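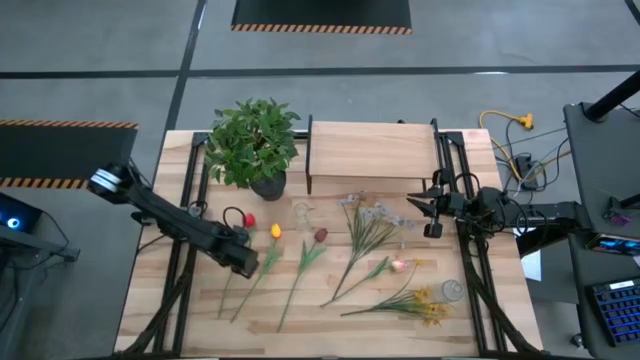
Home Explore Notifications Lists Profile

Finn Kleinschmidt
20th December

Long overdue update on the two-arm build. I stopped posting in September when the left arm kept dropping out, so this thread covers what has changed since then. 1/

14 replies 9 reposts 61 likes

The arms are still the Cele design, printed in black. I've had a lot of messages asking for the files. They aren't mine to share. Gunārs Raudsepp drew them and he's still changing the elbow, so ask him, politely. 2/

3 replies 22 likes

The dropouts were the power lead. I'd run both arms off one supply and when they lifted together the voltage sagged and the left one reset. I spent two weekends in the software looking for that. 3/

8 replies 2 reposts 47 likes

Each arm now has its own supply and its own fuse. I also put a fat capacitor across each one, 2000 microfarads, which I had in a drawer. Haven't had a reset in normal use since. 4/

31 likes

Cables next. I used to tie them flat along the arm and they'd pull tight at full reach. Now there's a loop left at the wrist joint. It looks untidy and it catches on things now and then, but I've not broken a connector since I did it. 5/

5 replies 28 likes

Table is on an extrusion frame. If you're building one, square it up before you tighten anything. I didn't, and had to undo the whole back rail after the arms were mounted. The two bases have to agree with each other or the calibration is worthless. 6/

1 reply 4 reposts 39 likes

The job is flower arranging. Pick up a stem, put it in a small glass vial. I got there because blocks had become too easy and I wanted something thin that doesn't sit still when you touch it. 7/

6 replies 1 repost 72 likes

All artificial stems. Real ones would be different every day and I'd never know whether I'd changed something or the flower had. There's a tulip in red and one in yellow, a dark rosebud, a lavender-coloured one, a pink bud and a spray of yellow daisies. 8/

44 likes

Tulips are the easiest. Single stem, not much in the way of leaves, and the fingers close on it cleanly. The daisy spray is the worst. Grip it anywhere and the rest of it swings round. 9/

2 replies 35 likes

Lavender is odd. It has thin grassy leaves along the stem, and the gripper will take hold of a leaf and report a good grip. Then it lifts and the stem stays on the table. I've been trying a lower approach, nearer the cut end. Better, but not good. 10/

4 replies 29 likes

The small vial tips over if a stem touches the rim on the way in. Kevin Mosquera suggested a blob of putty underneath. I've tried it and it helps, though it also hides how bad the aim is, so I take it off for test runs. 11/

7 replies 40 likes

Gripper pads: I went through three rubbers. The soft one held best and tore within a week. The one I've settled on is cut from a sheet of Nirnus matting, glued on and trimmed with a scalpel. Replace when shiny. 12/

26 likes

I run it by hand first, driving both arms myself, and record that. I've got 1140 recorded goes so far. I'd like 3000 before I train again, but it's slow work after tea and my back doesn't like the stool. 13/

3 replies 1 repost 33 likes

Last training run, I tested it 50 times on the red tulip only. It did fine when the stem was lying the way I usually lay it and badly when I turned it round. Entirely my fault. I always put them down pointing the same way without thinking. So half of the next batch will be at other angles. 14/

11 replies 6 reposts 88 likes

Amparo Huanca asked why two arms when one could do it. One can, for a single stem. I want the second to hold the vial steady, and later to pass a stem across when it's out of reach of the first. Neither of those works yet. 15/

2 replies 30 likes

Software is Hemero with my own bits on top. The collision check between the arms is very cautious and will stop everything if they get within a hand's width. I've left it alone. Printing a new forearm takes a whole night. 16/

24 likes

Still to do: proper strain relief at the bases, a second set of fingers with a narrower tip, and a tidy-up of the wiring on the floor before one of us goes over on it. 17/

5 replies 27 likes

If anyone has tried narrow fingertips on thin stems, I'd like to know what width you ended up with. Mine are probably twice what they should be. 18/

9 replies 19 likes

Show more replies

About Help Terms Privacy Contact Back to top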